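Call for Participants: Working Group on Good Practice for Hand-Held Gripper Recording in Homes

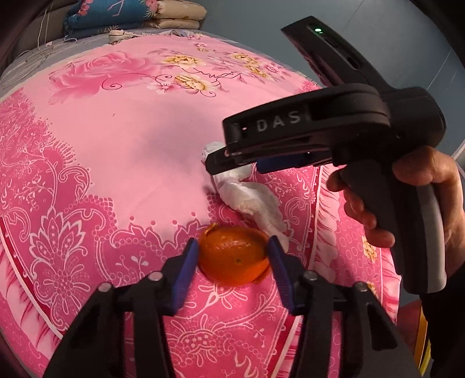
Two hand-held grippers in use on a bedspread, with a partly peeled mandarin and a tissue.

Plestura invites applications from experienced operators, trainers and safety staff to join a working group that will write a code of practice for recording household tasks with hand-held grippers. The group will have 18 members. Work begins in February and will continue for 11 months.

Background

Recording of everyday tasks has moved quickly from laboratories into private homes. Existing workplace rules were written for fixed equipment and fenced areas, and they give little guidance to a person who works with a gripper in each hand in a bedroom or kitchen. A first draft, prepared by Nazma Khan, contains 406 comments from operators and site leads. The working group will review these comments and agree on a final text.

Subjects to be covered

The code will address consent of everyone living in the home, and the removal from view of mail, medicine labels and family photographs. It will set rules for handling food, including when pads must be cleaned and how peel, crumbs and used tissues are to be disposed of. It will also cover work on soft surfaces such as beds and sofas, routing of cables, rest breaks, grip strain, and the reporting of damage to household goods.

A separate annex will deal with how a session is labeled. Members should expect detailed discussion on this point – in particular, whether an unfinished task should be kept, marked or deleted.

Who may apply

Applicants must be at least 18 years of age and have completed no fewer than 200 hours of recording, supervision or safety review. Applications from people who have opened their own homes for recording are also welcome, and the hours requirement does not apply to them. No degree is required. Members serve as individuals and do not represent their employers.

Terms

Meetings are held online once a month at 4 p.m. and last two hours. Members receive a fixed payment for each meeting attended and for written review. Any current paid work for an equipment supplier must be declared.

How to apply

Please send a resume and a statement of no more than one page to Reto Eder, Standards Office, Plestura. The statement should describe one problem met during a recording session and the rule that would have prevented it. Applicants who require materials in large print should say so when applying.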